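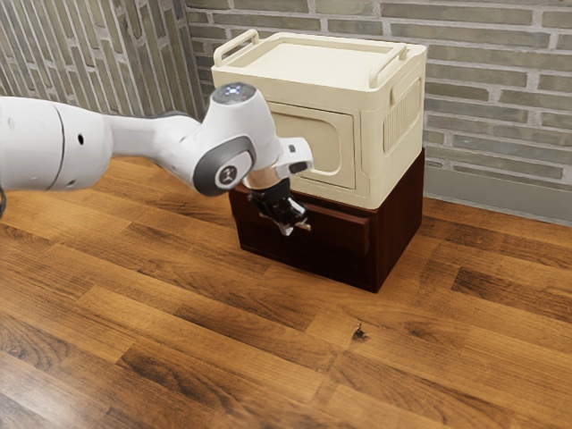
News > Press releases > Products

January
By Maëlys Texier, Walance press office

Walance releases Bromelo, a library of simulated household tasks for robot arms

Walance today released Bromelo, a packaged set of simulated rooms and household objects for teams that train and test robot arms. It is sold as a yearly license and is available now to companies, universities and independent labs.

Bromelo contains 3314 objects and 13 room types. The objects include drawers, cabinets, lidded boxes, carriers, bins and small appliances. Customers can place them on their own or stack them, and can change the walls, the floor and the lighting without rebuilding the room. A drawer cabinet with a plastic box standing on it, set in the corner of a brick room with a plank floor, is one of the layouts that can be put together this way.

Each object with a moving part comes with its joints already defined. A drawer slides along its track and stops where it should. A door swings on its hinge. Weight, friction and joint stiffness are set to default values, and users can change them in a plain settings file or have the software vary them between runs.

"Our customers were spending weeks fixing drawers," said Thibault Coste, product manager for Bromelo. "They would download a cabinet from somewhere, and the front would be one solid block with a line drawn on it. Somebody had to cut it up and add the joint by hand. We did that work once, for everything in the library, and we checked it."

The checking was done with a scripted arm and a parallel gripper. Every drawer and door in the library was opened and closed in simulation before release, from more than one starting position of the arm. Objects that failed were corrected or left out. Test records are supplied with the license, so that a customer can see which grasp was used on which object.

Drawer tasks make up the largest group in the first release. They include drawers without a raised handle, where the gripper has to work from the top edge of the front, and drawers in low cabinets with something bulky standing on them, where the wrist has less room to move. Walance chose these after early users reported that their arms did well on open, waist-high furniture and poorly on anything close to the floor.

One of those early users was Chung, a maker of storage furniture that is developing an arm for its own test hall. The company used a preview version for 2 months.

"We needed an arm that could open a drawer it had not met before," said Josiane Tessier, who leads the test engineering group at Chung. "We ran the drawer set overnight with the friction changed on each run. By the morning we had a list of the positions where the gripper slipped, and we could work through it. Some of the lighting presets were too dark for our camera models, and we told Walance so. Those have been redone."

Bromelo runs on a single workstation with a supported graphics card. Arm models are not part of the library. Customers load their own, or use the connector for Gollus, the Walance motion planning tool, which includes several six- and seven-joint arms. Existing Gollus customers can add Bromelo to their current contract.

A license for one workstation costs 3000 euros a year and covers all updates released in that period. University groups may apply for a reduced rate. A trial version with one room and a small selection of cabinets and boxes can be requested through the Walance sales desk at no charge. The trial has the same settings file as the full version, and work done in it can be carried over.

The next update will add kitchen objects, including sliding racks and lift-up lids. Liquids and cloth are not supported in this release – Maxence Besson, head of simulation at Walance, said the team is working on cloth first and has not set a date for either.

"We would like people to send us the objects that give them trouble," Besson said. "A good share of the drawers in this release came in that way."

About Walance
Walance develops simulation and motion planning software for robot arms. Its products are used in manufacturing, product testing and research.

Press contact: Maëlys Texier, Walance press office
Sales and trial requests: Fabrice Barbier, Walance sales desk

Recent releases
Gollus adds joint limit warnings to the path editor
Walance opens training sessions for new Gollus users
Maxence Besson named head of simulation
Changes to university licensing at Walance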